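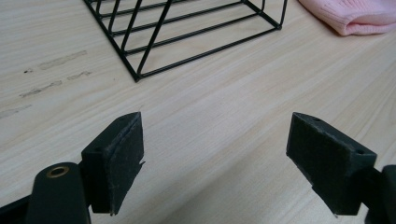 Why does a knitted hat lose its shape in storage?
Knit is made of loops, and loops shift under weight. A hat left at the bottom of a pile takes the fold of whatever is on top of it and keeps that fold for some time.

Household Textiles, Unit 10: Knitted accessories
Tutor: Hongmei Zou

Soft goods fall into two groups for storage. Woven items (tea towels, pillowcases, scarves in plain weave) can be folded and stood on edge. Knitted items stretch if they are hung from one point, so they are laid flat or stood loosely between supports.

A wire rack with upright dividers, the kind sold for files or plates, can be used for small knits. Points to check:

Rod ends. Run a dry cloth over them first. Anything that catches the cloth will pull a loop.
Colour. Keep pale wool off bare metal that shows rust.
Brim. Turn it down once, crown on top, and do not press.
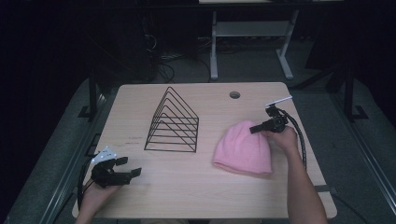
Fig. 2. Pink knit beanie beside a black wire rack.

Long's method (Lihua Long, Arndale workshop notes, March) is to fold the crown into the brim and stand the hat with the brim down. It suits thick knits. Thin ones slump, and for those the Orport flat fold on p. 13 is better.

For next class: bring one knitted item and the care label wording, copied out in full. Written answer, 400 words, due 26th October.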